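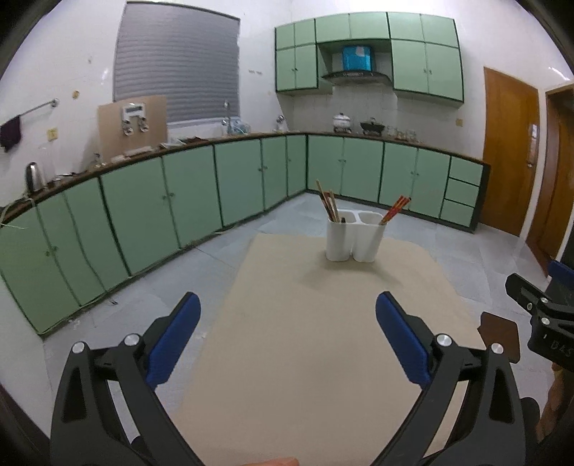 White two-cup utensil holder with chopsticks, on the kitchen table.

Istska Egg Steamer, 7 eggs

Sold by Grarningate Kitchen Supply

The Istska is a small electric steamer for cooking eggs in the shell. You put a little water in the base, place the eggs on the tray, close the lid and press the switch. When the water is gone, the heating plate becomes hotter, the sensor notices this and the steamer turns off with a short buzzer. The amount of water decides how hard the eggs become.

How much water to use

The measuring cup has three lines: soft, medium and hard. The lines are for a full tray of large eggs taken directly from the refrigerator. With fewer eggs you need more water, not less, and many customers write to us that this must be a mistake in the booklet. It is correct. When there are only a few eggs, less steam turns back to water on the cold shells and drips down to the plate, so the plate dries sooner and the cooking time is shorter. The other side of the cup has a second scale for 2 eggs.

If you live high in the mountains, start with the medium line even when you want a soft egg, and adjust from there. Steam is less hot at high altitude and the white needs more time to set.

The pin

Under the measuring cup there is a steel pin. Use it to make one hole in the wide end of each egg, where the air pocket is. Press straight and slowly, and stop when the shell gives way. Put the egg on the tray with the hole facing up. The air can then leave when it expands, and the shell has less reason to break. An egg with a crack which you did not see before may still leak some white. It is safe to eat when it is fully cooked, but please wipe the plate before the next use.

Peeling

Very fresh eggs are difficult to peel with any method. Eggs that stayed in the refrigerator for a week or more are easier. Move them to cold water as soon as the buzzer sounds — they continue to cook inside the closed lid.

Cleaning

White marks on the plate are minerals from the water. Pour in a spoon of white vinegar with the same amount of water, wait some 36 minutes, and wipe with a soft cloth. Do not put the base under the tap or in the dishwasher. The tray and the lid can be washed by hand with normal soap.

Specifications
Power: 400 W
Capacity: 7 eggs, up to size large
Lid: clear plastic
Tray: stainless steel
Included: base, tray, lid, measuring cup with pin, booklet

Spare parts

Lid and measuring cup are sold separately. The tray from the older Takagi model does not fit, the diameter is different.

Customer comments

"Medium line gives me exactly the yolk I want for noodle soup. The buzzer is louder than I expected." — Jaruwan Thongdee

"I lost the cup after one month and had to order a new one. Would be good if it clipped to the base." — Marisol Lyons

"Good, but extra large eggs touch the lid." — Anon

The next delivery of the cream color is expected in July. The gray color is in stock.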